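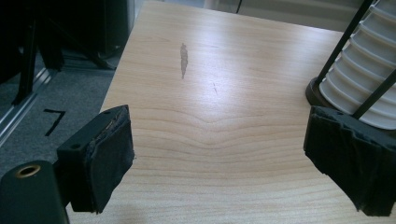

4 Recording a wiping task with the hand-held gripper

4.1 Scope

This section covers the recording of surface wiping demonstrations with the Widon hand-held gripper. It applies to marks on flat table surfaces. For recording by remote control with the Lagman leader arm, see section 5. Calibration of the wrist camera is in section 3 and must be complete before you begin.

A demonstration is one continuous recording in which the operator carries out the task once, from the start pose to the end pose. The planner uses the camera view and the opening of the fingers. It doesn't use sound.

4.2 Preparing the fingers

1. Switch the gripper off at the handle.
2. Check that both fingers are seated fully in their mounts. There must be no play when a finger is pushed sideways.
3. Check the padding on the inner face of each finger. Creases and light fraying at the edges are acceptable. Replace the padding if the bare finger shows through at the contact face.
4. Squeeze the trigger fully and let it go. Both fingers must return to the open position without sticking.
5. Switch the gripper on and wait for the steady green light.

Note: Replacement pads are supplied in pairs. Change both at once. A new pad on one side only shifts the closing point, and the opening value will no longer match earlier recordings.

Caution: Keep your free hand clear of the fingers while the gripper is on.

4.3 Preparing the table

1. Choose a table that the robot can reach across its whole width. Lock any castors.
2. Place the mark to be wiped at least 15 cm from every edge of the table.
3. Leave other objects on the table where they would normally stand, provided they are outside the wiping area. Lamps, stands and the like may remain in view.
4. Set the room lighting to the level that will be used when the robot runs the task. A soft reflection on the table is acceptable if the mark can still be told apart from it in the live view.
5. Look over the surface for scratches and dents. These can't be wiped away and must be entered as permanent marks (see 4.4, step 3).

Note: Strong wood grain may be taken for a streak by the mark finder. If this happens, lower the grain setting by one step and repeat the check. Don't go below step 2 on pale surfaces.

4.4 Starting a session

1. Open the Bandasberg recorder and select New session.
2. Enter the operator's name and the table number.
3. Hold the gripper above the table with the fingers open and pointing down towards the surface. The mark must lie between the two fingers in the live view. Tap the mark and select Target. Tap each scratch and select Permanent.
4. Press Save view. The recorder stores this as the reference view for the session.

If the mark finder doesn't outline the target, raise or lower the gripper slowly until it does. A faint mark under a reflection may need a change of angle of the wrist.

4.5 Recording a demonstration

1. Place the folded cloth on the table within reach, outside the wiping area.
2. Bring the gripper to the start pose. Fingers fully open.
3. Press the record button once. Wait for the short tone.
4. Move to the cloth and close the fingers on it. Lift it clear of the table.
5. Move to the target and lower the cloth until it touches the surface.
6. Wipe in straight strokes along the grain. Keep the speed even. Don't lift the cloth between strokes.
7. Lift the cloth, return it to its place and open the fingers.
8. Return to the start pose and press the record button again.

Caution: Don't press the fingers themselves against the table. Contact without the cloth will wear the pads and may mark the surface.

Record 51 demonstrations for each table. The first is treated as a trial and is left out of training. Move the cloth to a new place after every fifth recording.

4.6 Checking and sending

1. Open the session list. Recordings with a tracking fault are shown in red. Delete these and record them again.
2. Play back one recording from the start of the session and one from the end. The fingers must be visible on both sides of the view throughout.
3. Select Send to store. Keep the gripper powered until the bar reaches 100 per cent.

Tracking faults are most often caused by a fast turn of the wrist or by a hand passing in front of the camera. If more than two appear in a row, repeat the calibration in section 3.

Section revised 15 January 2024 by Divina Manalo, Veltdale site. Replaces the earlier wiping procedure, which used a single stroke.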